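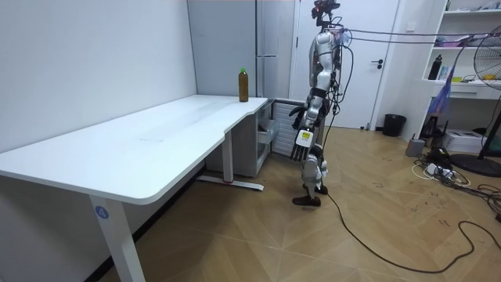

Desk 4, long section and return. Sticker on the front leg.

Desk 4: notes and records

What's in the folder

The Lidance desk records cover the white L-shaped desk with the number 4 on its leg, what gets put on it, and how it is supposed to look at the end of the day. There are 18 text files and a spreadsheet. The spreadsheet is called final_v2 and is neither.

Raimonds Mets started the records in March after a disagreement over a mug. They have grown since, and the mug has its own entry (see mugs.txt, which is longer than you would hope).

The desk

White top, rounded corners, one long section and a shorter return with a curved notch where they meet. We call the notch "the bay". Pens roll into the bay and from there to the floor, so an entry reading "lost to bay" means look underneath before ordering more. The round blue sticker is the desk's number and should be left alone. Povilas Vanags peeled one off another desk to see if it would come off. It did, and for a fortnight we had two desks called 3.

The floor is herringbone parquet and shows everything. Lift chairs, don't drag them.

Columns in the spreadsheet

item: what it is, in plain words. "Thing" is no longer accepted.
zone: long, return or bay.
put_by: initials. IU is Ilze Urbonaitė. ON is Ott Navickas, except in the early rows, where it means the lamp was on.
minutes: how long the item stayed out. Anything over 60 gets a query.
state: open, shut, empty, unknown.

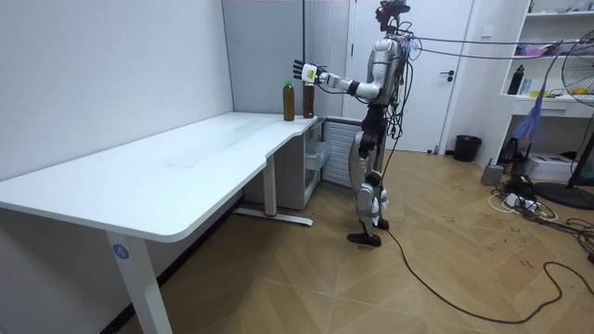
Two bottles at the far right end of the long desk, green cap on the left, short dark cap on the right.

Bottles

Bottles are the bulk of the records. Enter each one separately, by cap first and contents second. Green cap and dark cap are enough to tell a pair apart. Please don't write "brown drink", as that describes most of what has ever stood on this desk. If you don't know what is inside, put "unknown" and resist finding out.

The desk holds up to 11 items before the rule says something has to go. Aaliyah Desjardins wrote the rule and keeps to it, and she is alone in that.

Known problems

Times were typed by hand and several items leave before they arrive.
The Prukard shelf list was pasted into the zone column once. Most of it has been taken out.
"Wiped" means someone wiped the desk. It makes no claim about how well.

Use

Copy what you like within the building. Corrections to Ilze, in writing, with the row number.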